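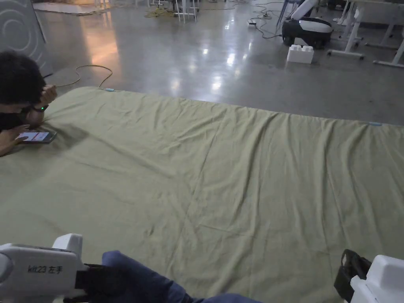
Phone in hand, leaning on a green sheet

Local History > Guides > Churchyards

How to record the headstones in a small country churchyard

By Štefánia Hrnčiar
13 shares | 4 comments

This guide covers a churchyard you can walk in a few minutes, with up to a few hundred stones. I used the method at Merine, where the old stone church has 356 marked graves, and it works with one person or two. Larger cemeteries usually have a section plan already and need a different approach.

Before you go

Find out who looks after the ground. The church may be closed while the churchyard is still in use, and the parish office or the local council will know who can give permission. Ask whether there is a burial register and whether you can have a copy. The Merine register has 883 entries, far more than there are stones. Many early graves had wooden markers that rotted or burned, and plenty never had a marker at all.

Check whether anybody has recorded the place before. Even an old typed list is worth having, as it may include lettering that has worn away.

What to take

Pencils and a clipboard
Graph paper for the plan
A long tape measure
A soft brush with natural or nylon bristles
A hand mirror, or a sheet of white card
A spray bottle of plain water
Hat, gloves and closed shoes

Leave chalk, shaving cream, flour and wire brushes at home. All of them can damage stone, and some of the damage doesn't show for years.

Draw the plan first

Start with the church building. Measure the outside walls and draw them on the graph paper, then mark the gate, the fence line and any large trees. Older graves often face east, so the rows will generally run north to south, but follow what is on the ground. At Merine the rows behind the chancel bend around a pepper tree.

Number each grave along the row, then come back along the next one. Give a number to anything that looks like a grave, including kerbing with no stone and broken bases. If you find one you missed, use a letter after the nearest number, such as 42a. Don't renumber.

Read and copy the stones

Early morning or late afternoon is best. Low sun across the face of a stone brings up shallow letters that disappear at noon. On a stone that faces away from the sun, use the mirror to throw light across it from the side.

Copy the words exactly as they are, line by line, with the original spelling. Mark the end of each line with a slash. Where a letter can't be read, put a question mark in square brackets. Don't fill in a date from the register, even when you are sure. Put that in a separate notes column.

Brush off loose dirt and dry leaves only. Leave lichen alone. If the face is flaking or sounds hollow, don't touch it. Never lean on a headstone or try to straighten one.

Also write down:

The mason's name, usually near the base. Vandley and Altıntaş both turn up at Merine.
The type of stone, if you know it
Carvings such as ivy, anchors or clasped hands
Condition, in a few words
Anything on the back

Photographs

Take one picture of the full stone, square on, and one close view of the lettering. Add a wider shot of each row. Name the files by grave number the same evening, while you still remember the order.

Typing it up

Use a plain spreadsheet with one row per person, so a family stone may take several rows with the same grave number. Have a second person check the typing against the photographs. I found the surname Brutik spelled three ways in my own first draft.

Give a copy to whoever gave you permission, and another to the nearest library with a local history shelf. Print one on paper as well, with the plan folded in at the back.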